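Mesh gym stuff: fold, roll or hang?

dondham_dryer
Finally sorted my whole sports drawer on Wednesday and I'm so pleased with it! Everything is rolled now, tees and shorts, all standing on end. I can see every piece the second I open it. Anyone else a roller?

pegline147
Love a good drawer, but I'm team hang for mesh. It's so light that a roll springs open the minute you grab the one next to it.

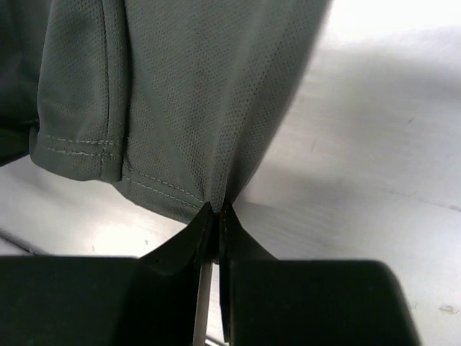

Posted by kurnthorpe_kit, 8:33 pm

Gray mesh with tiny holes all over and a double row of stitching by the hem, my favorite kind of thing to fold! It slumps into soft folds when you hold it by one point, so I lay mine flat, smooth the hem first, then fold in 2 and in 2 again. Stays put beautifully.

pegline147
Folding in quarters? Mine slide all over the shelf like that. Sorry, still hanging.

dondham_dryer
Hem first is new to me, I always start at the top! Trying it on the next load. I'm keeping my rolls for the tees though, you won't talk me out of those.

kurnthorpe_kit
Fair enough, tees do roll nicely! Tell us how the shorts go.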